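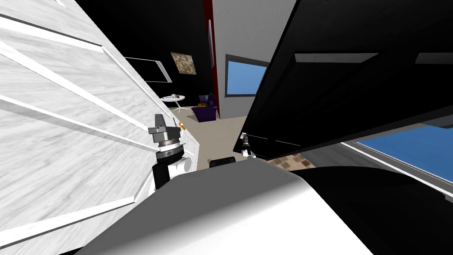
Public Buildings Should Be Easier to Enter

By Ásdís Hviid

6/16/20

The first contact most residents have with their local government is a door. Before they speak with a clerk, read a form or take a seat in a waiting room, they have to get inside. Public bodies spend a great deal of effort on the letters they send and the websites they run, and very little on this first step. It is the position of this essay that the entrance to a public building should be treated as a public service in its own right, with a named officer answerable for it, a budget line to support it, and a standard it is expected to meet.

The matter has become more pressing this spring. Offices that closed in March are preparing to reopen, and many will do so with one entrance in use where there had been several. The choice of which entrance to keep open is being made quickly, often by whoever holds the keys. In Grarby, the municipal office has proposed to reopen through its rear entrance, because the corridor behind it is wide enough for two people to pass at a distance. The corridor is indeed wide. The door that leads to it is heavy, opens outward over a step, and has a round knob set high on the leaf. A person using a walker cannot open it without help, and help is the very thing that the new rules on distance make hard to offer.

The staff in Grarby are not to be blamed for this. They were asked to solve one problem and they solved it. The fault lies in a system under which the width of a corridor is somebody's responsibility and the weight of a door is not.

What the law requires and what it leaves out

Accessibility law in this country has done a great deal of good. New buildings are designed with ramps, clear widths and hardware that can be worked with a closed fist. Older buildings must make changes where these can be readily achieved. Few people who remember public buildings of forty years ago would wish to return to them.

The law is nonetheless strongest at the moment of construction. A door is measured when it is installed. It may not be measured again for decades, and during that time it will change. Closers stiffen in cold weather and are tightened after a complaint about drafts. Hinges wear, and the leaf begins to drag. A mat is laid down in winter and remains through July. A planter is donated and placed where a wheelchair would need to turn. Each of these changes is small and each is made in good faith. Taken together they can turn an entrance that once met the standard into one that fails it, without any drawing being altered or any permit being sought.

Exterior doors present a further difficulty. The force needed to open an interior door is commonly limited by code, while the limit for a door on an outside wall is often left to the judgment of local officials, on the grounds that wind and air pressure make a fixed figure hard to meet. The reasoning is sound as far as it goes. The result is that the one door every visitor must use may be the one door to which no figure applies.

The experience of Jesstead

The town of Jesstead took up this question two years ago, following a complaint from a resident who had missed a property tax hearing. She had arrived on time. She could not open the front door of the town hall, which had been refitted with a new closer the week before, and she waited outside until another visitor came along. By then the hearing on her case had ended.

The town's response deserves wider notice. It allowed her a new hearing, and it then asked its buildings department to visit every entrance in municipal use and record how it worked on an ordinary day. The survey covered 57 entrances. Of these, 14 could not be opened by a person of limited strength using one hand. Another 6 could be opened but closed too quickly for a person to pass through safely with a cane or a stroller.

Most of the remedies were modest. Closers were adjusted. Hinges were oiled or replaced. Several knobs gave way to lever handles. The library's side door, which had stuck every summer for as long as anyone on the staff could recall, was planed along its lower edge and has opened freely since. Powered openers were fitted at a small number of locations where adjustment alone would not serve. The average cost for each entrance that needed work came to $745, a sum the department met from its existing maintenance account.

The survey also found things that no measurement would have caught. At one office, the push plate for the powered opener had been mounted behind a rack of leaflets. At another, the opener was switched off every evening to save power and was frequently not switched on again until someone asked. Such failures are invisible on paper. They come to light only when a person goes to the building and tries the door.

Objections that deserve an answer

Three objections are commonly raised, and each has some weight.

The first is security. Public buildings have good reason to control who comes in, and a door that opens easily may seem to invite trouble. Yet ease of opening and control of access are separate matters. A locked door keeps people out because it is locked. A heavy unlocked door keeps out those who are frail, those who are carrying something and those who are small, and it admits everyone else. It is hard to think of a threat that such a filter would stop.

The second is heritage. Many town halls and courthouses have doors of real age and quality, and residents are rightly attached to them. The old assembly rooms at Cloddale have a pair of tall paneled doors that appear on the town's letterhead, and a proposal to replace them in 2011 drew more letters than any other item that year. The town chose in the end to keep the doors, to hold them open on concealed catches during business hours, and to place a lighter glazed pair inside the vestibule. The arrangement has a cost in heating. It has also meant that the doors are seen as they were built to be seen, standing open to the street. Preservation and access can be reconciled when both are on the table from the start.

The third is money, and at present it is the objection most likely to carry the day. Local revenue has fallen sharply and will fall further. It would be unreasonable to ask towns to replace every entrance they own. It is reasonable to ask them to inspect what they have and to adjust what can be adjusted. A turn of a screw on a closer costs very little. A missed hearing, a fall on a threshold or a claim brought against the town costs considerably more.

What should be done

Every public body should name one officer who is responsible for its entrances. The role need not be a new position, and in most towns it could not be. It should, however, appear in somebody's written duties, so that a resident who cannot get in has a person to call and that person has the authority to act.

Every entrance in public use should be tested twice a year, once in the cold months and once in the warm. Doors swell, shrink and shift with the seasons, and a single annual visit will miss half of what goes wrong. The results should be posted where residents can read them.

Temporary changes should be held to the same standard as permanent ones. This applies with special force to the reopening plans now being drawn up. An entrance that is used for six months is not temporary to the person who cannot use it. Where a building must operate through a single door, the accessible door should be the one chosen, even if the queue must then be arranged in a less convenient way.

Finally, the people who test a door should include people who find doors difficult. Jesstead's survey was carried out by department staff with a spring gauge and a checklist, and it was good work. The department has since invited residents to take part in the next round, among them the members of the Zoëga Center, a day program for older adults whose building stands across the square from the town hall. Their comments on the first trial visit were brief and practical. They asked for a handrail that continues past the last step, a bench inside the door as well as outside it, and a sign that says which door to use and can be read from the parking area. None of these items was on the checklist.

Public bodies often speak of openness, and usually they mean their records, their meetings and their accounts. Those commitments are important and should be kept. They depend on residents being able to come into the building where the records are held and the meetings take place. The office in Grarby has not yet reopened, and its plan can still be changed. The council should move the public entrance back to the front of the building, where the door is level with the sidewalk, and should settle the question of the corridor by other means.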